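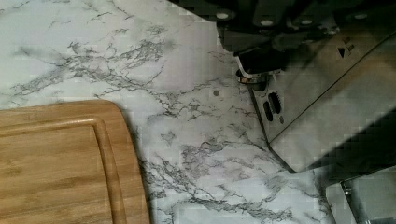 Cutting board, marble-look bench, one small dark spot. The bench, as seen from the wrist.

So can they do the dishes yet. That's what my sister-in-law asks every time, and my mum, and the bloke who fixed our gutters. Short answer no. Longer answer is this post, which I'm writing fast because dinner's in the oven.

Been reading and watching everything I can find on kitchen robots since September. Also got to spend a morning at the Custus test kitchen, standing well back behind a strip of yellow tape with a bad coffee. Benchtops were the job of the day. Not dishes, not cooking. Just: clear the bench, wipe it, put the board away.

You'd think wiping is the easy one. I did. Flat surface, go back and forth, finished. My six year old can do it (badly).

But look at a veiny bench like that one. Grey lines everywhere, some thin, some all bunched up in a dark web. Now find the crumb. I had to squint at that little dark dot and I still couldn't swear to you what it is. Crumb, speck, part of the pattern? I'd just run a finger over it. A person doesn't even think about it. A machine going on looks alone has to decide if a dot is dirt or decor, and if it gets it wrong it either scrubs a printed fleck forever or leaves the toast behind.

Plain white laminate, much easier. Nobody I know picks a bench for the robot's sake though. We have a speckled one at home, chosen by me, because it hides everything. That was the whole selling point!! Poor robot.

Then the board. Cutting boards are a pain and I hadn't clocked it before. They lie flat. Nothing to grab. The way I pick mine up is I slide it toward me till it hangs over the edge of the bench and then get my fingers under. Two moves, really, slide then lift, and I've never once noticed myself doing it. Every grabber I've watched goes for it from above first, like a claw machine at the bowling alley, and you can hear the fingertips skid. One at Custus did finally get the slide trick. Whole room clapped, me included. Then it stood the board up against the kettle and the board fell over.

And the juice groove. Lovely for a roast, horrible for wiping. A flat pad goes straight over the top of it. You need to push into the corner where it curves around, with a fingertip in the cloth, and that's a fiddly bit of feel which I have not seen any machine manage in a way I'd call clean. Would not eat off it.

Numbers, for the people who emailed wanting numbers. The Soltuditz demo video, the one everyone sent me, runs 24 minutes for a bench I'd do in 2. They do say so in the small print, fair play, the clip you saw on your phone was sped up. The Troltunier people put out a log of 246 wipe attempts and I read the lot on the train. Good on them for posting the failures. Most of them are boring. Cloth bunched up. Cloth dropped. Cloth stuck to the tap. Water is its own nightmare, a wet cloth weighs more than a dry one and drags diferently and the arm has to cope with both.

Shop floor is another story and I reckon that's where the money goes first. A mate's work has a Demchenko cell that stacks trays all night, same tray, same height, same spot. Doesn't care about crumbs. Noone leaves a lunchbox in the way. My kitchen on the other hand has never looked the same two mornings running, and the bench after brekkie is a crime scene of jam and school notices.

Where I've landed for now. Moving one known thing from here to there, yes, pretty well. Wiping a clear bench, sort of, slowly, if you're not fussy. Wiping around stuff, no. Knowing that the note under the fruit bowl is important and the receipt next to it is rubbish, not even close, and my husband can't do that one either.

Would I have one in the house? Maybe for the floor stuff and the bins. Ask me again when one can wring out a cloth. I haven't seen a single decent wring, if you've got a video of one please send it, comments are open this time (sorry about last time, I'd ticked the wrong box).

Next post is folding fitted sheets. Timer's going, gotta run.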